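Baltasar Insaurralde
2018년 12월 15일

오늘은 소꿉 부엌 그릇 정리. 생각날 때마다 이어서 올린다. 작년에 쓴 정리 글을 찾다가 못 찾아서 이번에는 타래로 남겨 둔다.

상자는 Biswood에서 산 뚜껑 있는 걸로 4개. 지난번에는 종이 상자를 썼는데 바닥이 처져서 다 버렸다. 새 상자는 겹쳐 쌓아도 괜찮다.

나누는 기준은 색도 크기도 아니고 쓰는 순서로 했다. 씻는 것, 담는 것, 마시는 것, 음식. 작년에 색으로 나눴다가 초록만 한 상자가 넘치고 노랑은 바닥만 깔렸다.

먼저 흰 테이블에 몇 가지를 꺼내 놓고 본다. 상자 안에서 고르면 밑에 있는 건 끝까지 안 보게 된다.

소쿠리는 연한 초록색 타원형. 바닥에 잔구멍이 촘촘하다. 구멍에 뭐가 끼면 손톱으로는 안 빠지고 마른 칫솔로 문지르면 빠진다. 안쪽보다 뒷면에서 문지르는 편이 빠르다.

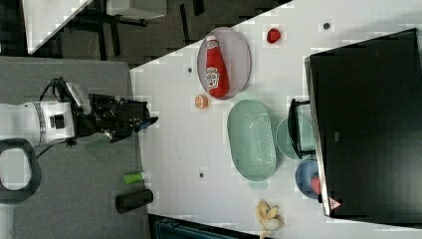 케첩은 어디에 넣을지 매번 헷갈린다. 음식인가 양념인가. 양념 칸을 따로 만들면 들어갈 게 케첩 하나라서 올해는 음식 쪽에 넣기로 했다.

빨간 병에 흰 뚜껑이라 멀리서도 눈에 띈다. 놀이할 때 제일 먼저 손이 가는 것도 케첩이다. 딸기에도 뿌리고 컵에도 뿌린다.

세워 두면 자꾸 넘어져서 나는 그냥 눕혀 둔다. 테두리가 살짝 올라온 그릇에 눕히면 굴러가지 않는다. 테이블 위에 바로 눕히면 꼭 한 번은 바닥에 떨어진다.

중간에 질문이 와서 답. 상자 크기는 안쪽 긴 변이 396mm, 높이가 200mm. 소쿠리가 타원이라 긴 변이 넉넉해야 비스듬히 안 들어간다. 사기 전에 소쿠리부터 재는 걸 추천한다.

뚜껑은 잠금쇠 없는 쪽으로 골랐다. 잠금쇠 있는 건 애들이 못 열어서 매번 불려 간다.

주황색 동그란 건 아직도 뭔지 모르겠다. 빵 같기도 하고 과자 같기도 하다. 우리 집에서는 그날그날 이름이 바뀐다. 어제는 귤이었다.

이름표를 붙이려니 이게 문제가 된다. 결국 "동그란 음식"이라고 썼다. 딸기도 같은 칸에 들어간다.

이름표는 Painemal 문구점에서 산 종이 스티커. 글씨는 굵은 펜으로 쓰고 위에 투명 테이프를 한 겹 붙였다. 테이프 없이 쓴 작년 건 한 달 만에 글씨가 번졌다.

글씨 못 읽는 동생 쪽을 생각해서 그림도 작게 그렸다. 컵 그림은 알아보는데 소쿠리 그림은 다들 욕조라고 한다. 다시 그렸는데 이번에는 배라고 한다. 그냥 뒀다.

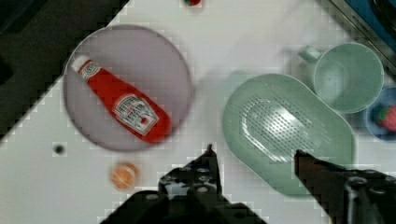
컵은 손잡이가 문제다. 겹쳐 넣으면 손잡이끼리 걸려서 하나 꺼낼 때 다 딸려 나온다. 한 줄로 세우고 손잡이를 같은 쪽으로 돌려 두면 덜하다. 자리는 좀 더 먹는다.

대접은 컵 상자에 안 넣는다. 안에 음식을 담은 채로 가지고 노니까 접시하고 같이 두는 게 맞다. 파란 대접은 특히 딸기 담는 그릇으로 굳어졌다. 딸기를 다른 데 담으면 항의가 들어온다.

접시는 큰 것부터 밑에 깔고 작은 걸 올린다. 모양이 다른 게 섞이면 쌓은 게 흔들려서 둥근 것끼리, 타원은 타원끼리. 타원 접시는 소쿠리 밑에 깔아도 된다.

색도 적어 둔다. 연두에 가까운 초록하고 민트색은 전등 밑에서 거의 똑같아 보인다. 짝을 맞출 거면 낮에 창가에서 하는 게 낫다. 나는 짝 맞추기를 포기했다.

씻는 건 미지근한 물에 주방 세제 조금. 다 씻고 나면 수건에 엎어 놓는다. 소쿠리는 구멍 쪽에 물이 맺혀 있으니 한 번 털고 엎는다. 덜 마른 채로 뚜껑을 닫으면 냄새가 난다. 작년에 해 봐서 안다.

케첩은 물에 담그지 않는다. 종이 라벨이 붙은 거면 불어서 일어난다. 젖은 행주로 몸통만 닦고 뚜껑 둘레는 면봉.

또 질문. 수세미는 Wedo 부드러운 걸 쓴다. 특별히 좋아서 쓰는 건 아니고 집 앞 가게에 그것밖에 없다.

빼기로 한 것도 적는다. 금 간 접시, 손잡이 떨어진 냄비, 짝 없는 뚜껑. 모아 보니 14개. 금 간 건 버리고 나머지는 모래 놀이 통으로 보낸다. 냄비는 손잡이가 없어도 모래 푸는 데는 지장 없다.

상자 놓는 자리는 선반 맨 아래 칸. 음식 상자를 오른쪽 끝에 둔다. 제일 자주 꺼내니까 문에서 가까운 쪽. 씻는 것 상자는 왼쪽 끝인데 잘 안 꺼내서 거기로 밀렸다.

Bretosard 선반 쓰는 분이 맨 아래 칸 높이를 물어보셨는데, 우리 선반은 다른 거라 모르겠다. 재 보고 사세요.

남은 건 포크하고 숟가락. 길이가 제각각이라 상자에 그냥 넣으면 바닥에 깔린다. 연필꽂이에 꽂아서 컵 상자 구석에 넣어 볼 생각인데 뚜껑이 닫힐지는 해 봐야 안다.

숟가락 쪽은 내일 이어서 올린다. 빨간 숟가락 하나가 안 보여서 소파 밑부터 찾아봐야 한다.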